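打印本页 | 用电子邮件发送

# Flulon 小卖台数据集 说明

最后更新:10月23日 星期三

Flulon 是我们给双臂机器人攒的一套遥操作示范,主题只有一个:小卖部柜台上的那些活儿。拿三明治、取零食、把东西放进托盘或者篮子。听着简单,可做起来真有意思!透明亚克力架会反光,包装袋会变形,三明治稍微夹重一点就塌,这些麻烦正是我们想让模型学到的。

## 收了什么

目前放出 127 条示范,分在 17 个任务里,九月开始录,由 Filipa Serrano 和 Matúš Štefanec 轮流操作。每条包含:

- 固定机位视频一路,腕部视频左右各一路
- 双臂关节角、夹爪开合度
- 一句中文指令,一句英文指令
- 成功/失败标记(失败的也留着,别急着删,很有用)

固定机位管全局,腕部机位管夹爪跟前那一小块。两路一起看,才知道手到底对着什么。
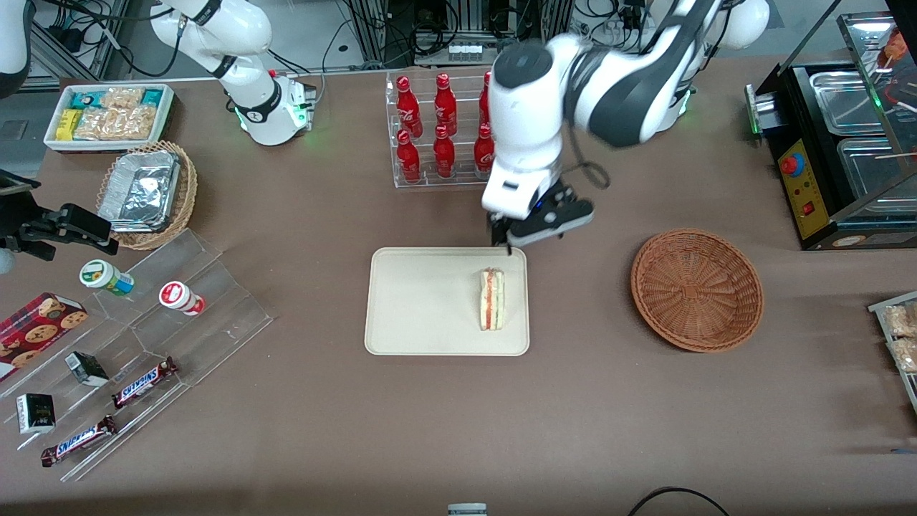
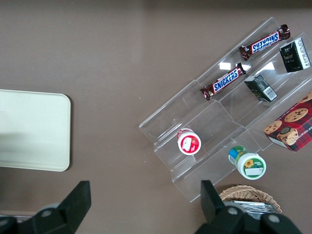
桌上同时有两条手臂,录制时不一定都动。闲着的那条也照常记录关节角,读数据时请不要把它当成缺失值。指令里的“左臂”“右臂”一律按机器人自己的左右算,Marius Matei 第一次写加载脚本时就弄反了,现在字段名已经改成 arm_left 和 arm_right。

## 目录

episodes/ 每条示范一个文件夹
instructions.csv 指令与任务编号
splits/ 训练与验证划分
tools/ 回放脚本,带时间轴,强烈推荐先玩一玩

划分是按任务切的:8 个任务完全不进训练集,专门拿来看泛化。想自己重新划也行,报告结果时写清楚就好。

## 已知问题

1. 亚克力架上的高光会让深度估计乱跳,所以这一版没放深度图。
2. 早期几条的腕部视频比关节数据慢半拍,tools/ 里有对齐脚本。
3. 商品摆位每轮都打乱,但商品种类还不够杂,下一版 Trisia 会补上散装和瓶装的新品类。
4. 指令写得偏工整,真人不这么说话。Evangelia Moschos 正在收集口语版,欢迎投稿,越随便越好!

## 使用与引用

研究用途随便用。包装上的商标归各自所有者,请不要单独裁出来另作他用。引用时写“Flulon 小卖台数据集”加版本号即可。

发现标记错了,请附上示范编号和时间点发给 Ctibor Kollár,他改得飞快。要是你用这批数据训出了什么好玩的策略,也请发段录像来,我们整组人都想看!

打印本页 | 用电子邮件发送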